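Utensil Caddies and Wooden Chopsticks: Frequently Asked Questions
Jondinton Kitchen Help Pages, updated 6/9/25

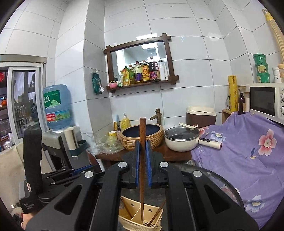 Renu Solanki wrote in to ask whether wooden utensils have to stand thick end up in a caddy, and whether it matters once they are dry. It matters mainly while they are damp. The questions after hers arrive often enough to be answered on the same page.

Which end goes down?

For tapered sticks, the narrow tip goes down. The thick end stays above the rim, where it can be picked up without touching the part that goes into food. Spoons and spatulas go in handle down. A spoon stored bowl down holds water in the bowl and dries last.

My caddy has a divider. How should I split things up?

Put long, thin items on one side and anything with a wide head on the other. Wide heads lean outward and push thin sticks flat against the wall, which slows drying. If you own only thin items, divide them evenly so that air can pass between them.

Do the slots in the floor need cleaning?

Yes. Starch and soap collect in the slots and leave a gray film. Take everything out once a week, run hot water through from the underside, and work a narrow brush along each slot. A bottle brush is too thick for most caddies.

Can the caddy stand directly on a wooden counter?

Only with a tray under it. Water that drains through the floor has to go somewhere, and a wooden counter will mark where it sits. The Doltora tray has a raised lip on 3 sides and an open side that should face the basin. Any shallow tray that can be emptied will do.

How far from the basin should it be?

Close enough that wet utensils do not drip across the counter on the way, and outside the splash area of the faucet. With a raised basin, the splash reaches farther than most people expect. Run the water at full flow and look for drops before choosing a spot.

Is it safe beside an electric pan?

Keep plastic caddies clear of the pan and its lid vent. Keep wet utensils away from the controls and the cord. If the counter is short, put the pan on one side of the basin and the caddy on the other, or move the caddy while cooking.

Should wooden sticks be oiled?

Unfinished wood benefits from food-grade mineral oil every few months. Lacquered wood does not absorb it. Wipe the oil on thinly, leave it overnight, and wipe off what remains. Do not return oiled sticks to the caddy until the surface no longer feels slick.

The tips have gone fuzzy. Can they be saved?

Sand unfinished tips lightly with 800 grit paper, rinse, dry, and oil. Discard any stick with a crack or a dark spot that does not sand out. Lacquered sticks with worn tips should be replaced.

Can the caddy go in the dishwasher?

Check the mark on the base. If there is none, wash it by hand.

Corrections to this page go to Tarun Katiyar at the help desk. The next revision is due in October.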